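10/3/23

체험 키트가 온 지 나흘째다. Flasstead에서 빌려주는 손잡이형 그리퍼 세트인데, 이름은 Camargo란다. 손에 쥐고 평소처럼 집안일을 하면 그 동작이 기록되고, 나중에 그걸로 로봇을 가르친다는 물건이다. 설명서에는 '누구나 8분이면 익숙해집니다'라고 적혀 있다. 나는 그 누구나에 안 들어가는 모양이다. 첫날 양말 한 짝 집는 데 저녁을 다 썼다.

오늘 과제는 침구 정리. 과제표에 난이도가 별 네 개로 되어 있어서 아침부터 미뤘다. 빨래 개고, 커피 마시고, 괜히 베란다 화분에 물 주고, 결국 점심 먹고 시작했다. 시트는 어제 손으로 씌워 놨으니 파란 천만 잡아서 펴면 되는데, 손가락이 두 개뿐이라는 게 이렇게 서러운 일인 줄 몰랐다. 모서리를 잡으면 가운데가 솟고, 가운데를 누르면 모서리를 놓친다. 엄마가 봤으면 그냥 손으로 하라고 등짝을 때렸을 것이다.

그래도 공정하게 쓰자면 쥐는 맛은 괜찮다. 힘을 살살 주면 손가락도 살살 오므라들고, 얇은 천도 생각보다 안 미끄러진다. 문제는 손목이다. 열네 번째 시도쯤 되니까 젓가락도 들기 싫어졌다. 무게를 좀 줄이든가, 손목 받침을 같이 주든가. 후기에 꼭 쓸 것.

오후에 상담 창으로 Modupe Uzor 씨한테 물어봤다. 천이 자꾸 뭉치는데 실패한 것도 올려야 하느냐고. 답은 금방 왔다. "실패한 것도 소중한 데이터입니다." 그렇다면 나는 지금 보물 창고를 짓고 있는 셈이다. 친절한 분이긴 한데 침대를 직접 정리해 봤느냐는 질문에는 웃는 이모티콘만 보냈다.

앱에 뜨는 내 번호는 1128번. 앞에 있는 사람들은 다들 이불을 잘 폈을까. 대여를 연장하면 Jestden 요금제로 넘어간다는데, 돈을 내고 이불을 개는 건 아무래도 순서가 이상하다. 같은 값이면 Argate 쪽 로봇청소기를 한 달 빌리는 게 낫지 싶다. 적어도 그건 나더러 바닥을 기라고 하진 않으니까.

3월에 새 버전이 나온다고 한다. 그때 다시 생각해 보기로 하고, 저녁은 시켜 먹었다. 내일 과제는 수건 접기다. 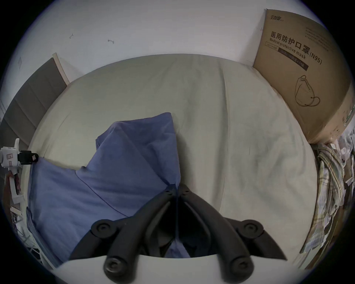

파란 천과 대치 중. 시트에 주름도 아직 남았다.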